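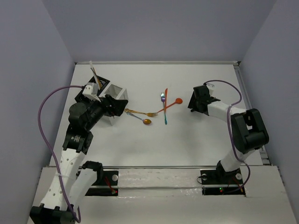
About Grasomness

Grasomness supplies mixed cutlery to cafés, canteens and school kitchens. The company was set up in March by Aidan Dunne and Issa Karam, who had run the dish return at Dornano for 15 years. We stock 945 lines in metal and plastic and sell by the piece, so a kitchen can replace one lost fork without buying a set.

Returned and sample stock is sorted by type, then by material. Mixed lots arrive crossed over one another, metal on plastic.
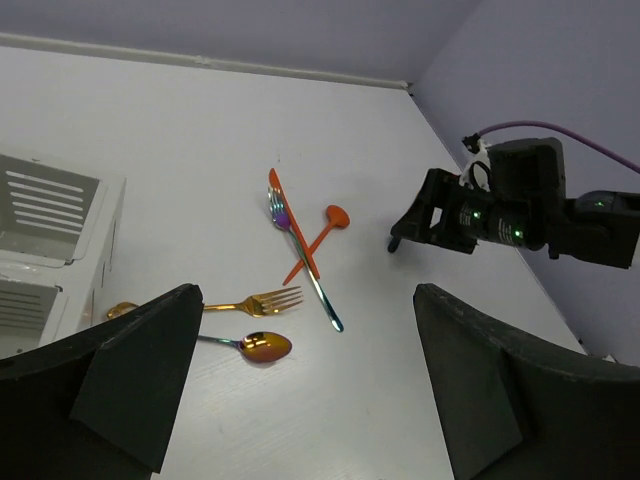

Iridescent finishes are graded separately from plain gold. The color on a single handle can run from gold to teal, and two forks from one batch seldom match. We list them as one finish, "Nullside", and do not accept returns on grounds of shade. Orange plastic pieces are listed by form: knife, spoon.

Sorting is done on a white surface. Gold and orange are easy to separate against it; thin handles lying side by side take longer, and a fork and a knife are often picked up as one piece.
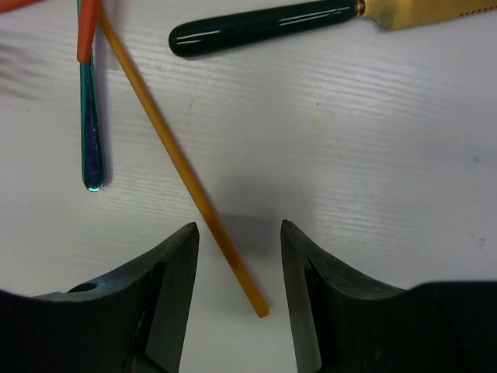 MATERIALS AND CARE

Metal: wash by hand or on a short cycle. Abrasive pads remove the colored finish and void the guarantee, which runs for 2 years.
Plastic: keep away from direct heat. Stand upright to drain, handles down — bowls and tines dry faster in moving air.

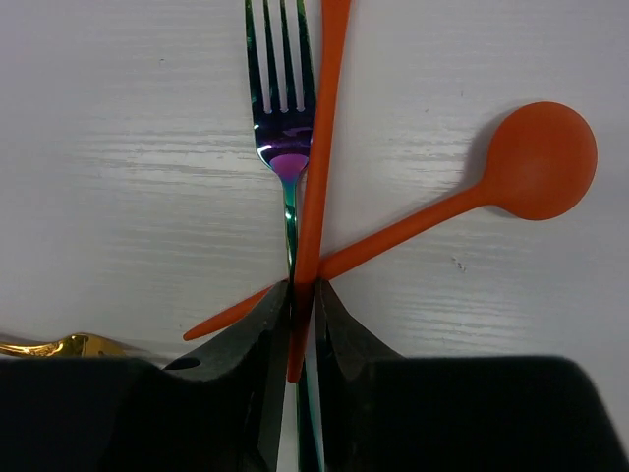
Mixed loads should be separated before storage, as metal tines mark softer handles under pressure. Holders and drying racks are sold through Espinoza, our only distributor. Trade accounts are handled by Issa Karam, product questions by Aidan Dunne.

Page last revised 17/12/2025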